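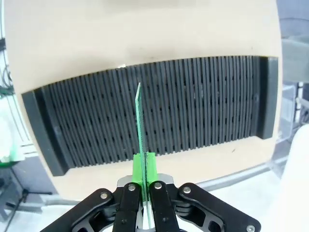

Circuit board held in green gripper fingertips in front of the slotted rack, Maltley test cell.

Report on the Visit to Maltley, August

The equipment planning group of Prisdale visited the Maltley assembly site to review robotic handling of circuit boards before the next capital request is prepared. The group was received by Carmela Cocco, who manages the handling cells.

The morning was spent at the rack loading station. Boards are gripped on edge and presented to a dark rack with narrow, closely spaced slots. Ms. Cocco advised that the arm and gripper are the smaller part of the purchase. Racks, fingertips and fixtures are ordered separately, and her department now carries them on their own budget line. A set of replacement fingertips is entered at $182 and a slotted rack at $400.

Two suppliers were discussed. Tavares quotes a yearly service visit at $868. Dotis quotes $863 for the same visit but does not include travel. Members asked that both firms be invited to restate their offers on equal terms.

The group also raised the matter of floor space. Maltley mounts its rack on a flat board that can be lifted out when a product changes. Prisdale would need a second mounting board for each product family, and this has not been included in the draft request.

The following items were referred to the September planning meeting: revised quotations from both suppliers, a spare parts list for the first year, and the cost of operator training. Ms. Cocco has agreed to forward the Maltley maintenance schedule.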